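Tenants' Advice and Organising Project: progress report to the Romaniuk Fund
Second period, to the end of February
Prepared by Salma Badawi, project coordinator

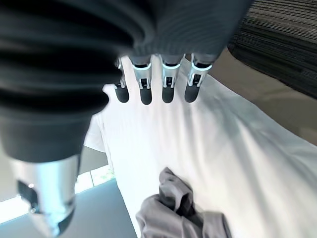
Robotic hand with its fingers pointing down over fabric.

1. Summary

The grant pays for one full-time adviser, one part-time organiser and the costs of the Saturday drop-in. In this period we opened 217 new cases, most of them to do with eviction notices, disrepair or deposits. The drop-in ran every week apart from the holiday closure. Work on the licensing campaign is behind the plan we sent you, for reasons set out in section 4.

2. Casework

Private tenants still make up the larger share of new cases. Notices served after a complaint about repairs are the most common problem, and many of them are invalid on paper: wrong dates, no deposit certificate, no gas safety record. Where a notice is invalid we write to the landlord within two working days of the first interview. Most cases end there. Those that go further are passed to the duty solicitor scheme, and the adviser goes to court with the tenant where the tenant asks for it.

Temporary accommodation cases have risen. Families placed at Ivex House report long stays in single rooms and little contact with the housing office. We have raised this with the council in writing and have had one meeting, at which it was agreed that each household would be given a named officer. We are checking whether that has happened.

3. Organising

Mohcine Ragab started as organiser at the beginning of the period. He has spent most of his time on the Gindico estate, where the managing agent issued a service charge demand of £1,905 per flat with no breakdown. Residents formed an association, asked for the accounts and got them after a second letter. The demand has been put on hold while the agent goes through the invoices. The association now meets monthly without us, though we still book the hall.

Leaflets on tenants' rights went to 3,459 addresses in the three wards covered by the grant. They were printed in four languages. The Arabic version had an error in the phone number and was reprinted at the printer's expense.

4. Licensing campaign

We had planned to hand in our evidence on landlord licensing this period. The council moved its consultation back, and we used the extra time for interviews. The draft is finished except for the section on enforcement — we are still waiting for inspection figures asked for under freedom of information.

5. Spending

Salaries are on budget. Interpreting is over, mainly through phone interpreting at short notice, and room hire is under. We ask your permission to move the room hire underspend to interpreting. The case records system, Flumuta, was renewed at the same price.

6. Next period

Submit the licensing evidence. Train residents from the Gindico association to run their own advice table. Follow up the named officer agreement at Ivex House — if it has not been kept we will make a formal complaint. The adviser will be on leave for part of the period and cover has been arranged.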